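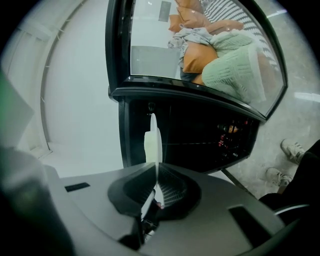
View from the hand-held gripper during a session in one of our living rooms.

Participants wanted: teach household tasks with a hand-held gripper
Benkirane, Flutham site

Benkirane is looking for people who will show everyday household tasks with a hand-held gripper. You hold the tool in your hand, you do the task with it in place of your fingers, and the camera on the tool records what you do. Our team in Mastthorpe uses the recordings to train robot arms for home work. You do not need any knowledge of robots or programming.

What you will do

The sessions take place in furnished rooms at our Flutham building. A session leader gives you a task card and you repeat the task many times, each time from a slightly different starting position. Typical tasks are folding a blanket, putting cushions back on a sofa, taking a small bottle from a shelf and tidying shoes. A part of the work is also done by remote control: you sit at a desk and move two robot arms in the next room with hand controllers. Everybody begins with the hand-held tool, and those who wish can learn the remote control afterwards.

We aim for 400 accepted recordings from each participant over the whole period. A recording is accepted when the task is finished and the movement is calm. If you drop something, please do not worry - you tell the session leader, and you start again. Dropped items do not reduce your payment.

Who can apply

You should be 18 or older and able to stand and walk for most of a session, with short breaks. You should be able to hold a light tool in one hand and follow written instructions in English. Left-handed people are very welcome, we have too few of them at present. Glasses are no problem. Please wear closed, flat shoes and take off bracelets and rings before you start.

Time and payment

Each session lasts 2 hours, including the breaks. There is a morning session at 9.30 and an afternoon session at 14.00, and you choose which one suits you. The full participation is 16 sessions, and the payment for all of them is £536. If you stop earlier, you are paid for the sessions you have done. Travel inside Flutham is not refunded, but there is free parking behind the building.

We have 35 places. The first group begins in June.

Your privacy

The camera on the gripper looks forward and may record your feet, your legs or your reflection in a screen or mirror. Faces are blurred before the recordings leave Flutham. Sound is not recorded. You will receive a consent form to read at home before your first session.

How to apply

Write a short message to Araba Gyamfi at the Flutham reception desk, or leave it there in person. Please tell us your name, which hand you use and whether you prefer mornings or afternoons. Chaminda Munshi, who leads the sessions, will invite you for a trial of twenty minutes. The trial is not paid.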